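Wrist camera pose jumps when the arm moves fast

Chinyere Ojo
I'm using Jusotik to track a thin wire rack on a wood table, with the camera mounted above the gripper. When the arm creeps along, the pose is lovely and steady. As soon as I let it move at a normal speed, the estimate hops sideways and the planner throws out the grasp. I've been at this since December, on and off, and I've already tried two different filters.
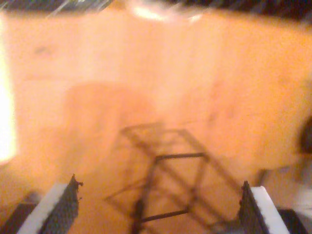
Exposure is on auto, and I'd hate to slow the whole job down if there's a setting I've missed. Any help is very welcome!

Lesego Le Roux
Oh, I know this one well! Turn off auto exposure first and fix it somewhere short, then add light to make up for it – thin rods double up when they blur, and the matcher will happily lock onto the wrong copy. After that, have the tracker skip any image taken while the wrist is above a set speed, and let the joint readings carry the pose in between. Check your time stamps too. Mine were off by 32 milliseconds and I blamed the filter for ages.

Prirton
Just raise the match limit to 400, worked for me. Not sure which version though.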